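Posted 2026-08-03 by Duygu Bayram

Okay, picking this one back up. Short version for anyone new: the Turkex planner keeps refusing to generate a grasp for the pale yellow cup, and I've been blaming the planner since June. I don't think it's the planner anymore!

Bowls-and-cups layout on the green cloth, which I'm using for all the replays: 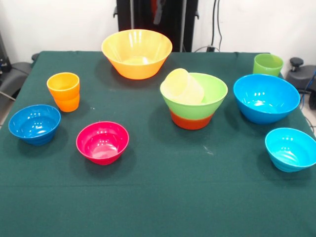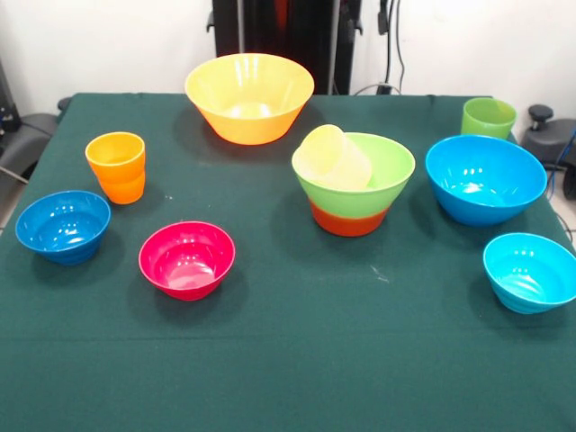 Both views: pale yellow cup tipped over inside the lime-green bowl, big yellow-orange bowl at the back.

So I ran the segmenter (Noltness branch, default config) 8 times on this layout. It lost the pale cup in 7 of them. Sometimes it gets merged into the green bowl's mask, sometimes it's just a hole with no label. The depth channel is garbage right there too, I'm guessing because the cup is translucent. The planner then sees one fat lumpy object and gives up with NO_VALID_APPROACH, and I can't really blame it.

The other weird one is the green over red-orange stack. Prundari's matcher wants a single color per instance, so it splits the thing at the color change and reports the lower band as a free-standing object (nope). The orange cup with the two shades gets the same treatment, but only if I drop the merge threshold below 5.

Tried so far:
- turned off hole filling: no change
- swapped in Pinheiro's depth filter: cup comes back as a thin ring, planner happy with 2 candidates, both of them through the bowl wall, yikes
- restarted everything, obviously

Next up is running the color mask before the depth crop. Leaving this open, logs attached to the parent ticket.

This site uses cookies to keep you signed in. Accept / Manage settings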